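Taming the Cable Drawer, One Loop at a Time

I love a freshly sorted cable drawer more than is reasonable, and November is my favorite time to do it, right before the holiday gadgets show up and bring ten more cords into the house. All you need is a clear tabletop, some reusable ties and a free Thursday evening.

Start by dumping everything out and pulling the thick cables away from the thin ones. They coil differently, and a thin cord buried in a heavy bundle always comes out kinked. Lay each thin one down on its own so you can see both ends — you'll spot bent tips and frayed necks right away!

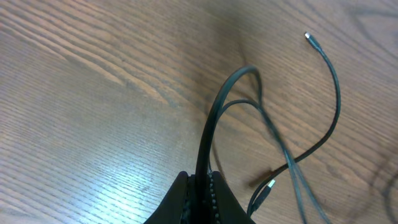

Thick black cable up in a loop, thin one stretched out on the wood with both silver tips showing.

Now coil. Hold one end loosely and let the cable fall into the loop it wants to make, giving it a small twist with your fingers on each turn. Don't wrap it around your elbow, please! If it fights you, shake it out and try the other direction.

Fasten the coil with one tie, snug but not tight, and leave the connectors poking out so you can tell what you've got at a glance. My friend Lamisi Bawa adds a paper tag to hers (I was skeptical, and now I do it too). Thin cables go in the front of the drawer, thick ones in the back, and anything you can't match to a device goes in a bag until spring.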